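Two arms and a rota

September 8, 2022

Quick one, typing this on the bus so forgive the state of it.

So the arms are in. Two of them, at the returns bench at Flatell, the one at the far end by the fire door. I've done returns at Esterness for years and it's always been the same job. Box comes in, tip it out, find the bits, put the bits where they go. 2797 items last month. My wrists know every one.

What changed first was the rota. Not the work, the rota. We used to be in pairs, one sorting and one checking, chatting all the way. Now it's one person per bench and the arms do the picking up. Bowl, wooden box, cup, tray along the back, white board in the middle where the small stuff gets laid out. You set it out and then you mind it.

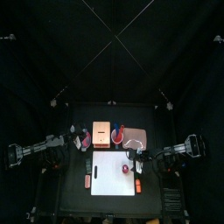

Minding is its own kind of tired. Different from lifting. By four I've got a stiff neck and nothing to show for it, and I haven't said a word to anyone since break. Britt-Marie Isaksson brought that up at the meeting and got told it would be "looked at in October". We'll see.

Pay hasn't moved. They put 4000 into the training pot, which sounds lovley until you split it between 29 of us. My share was a morning with a slide show and a login for Platon, the system that logs the stops. I did like the login bit. I can see why a run got stopped now, before that it was just shouting down the aisle.

Cables are still the worst. Anything that bends, really. I could pick up a lead half asleep, and I catch myself reaching in to do it and have to pull my hand back.

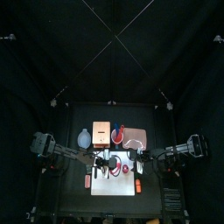

Yaowalak Boonyarit reckons I'm being soft about it. Her hands stopped hurting in the second week, she says, and she'd take a quiet bench over another winter of tablets and wrist straps. She'd also like it written down somewhere that nobody gets moved to nights over this, and on that one we agree completly.

Fair enough. I don't miss the sore thumbs either. It's the talking I miss, and knowing at the end of a shift what I'd done myself.

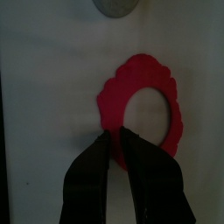 What I've asked for

Pairs back, at least for the afternoon. A proper chair. Somebody from Myklebust on site when the settings get changed, not a phone number. And a say in which jobs go over next, before it's up on the wall.

Sent it in this morning. My stop, got to go.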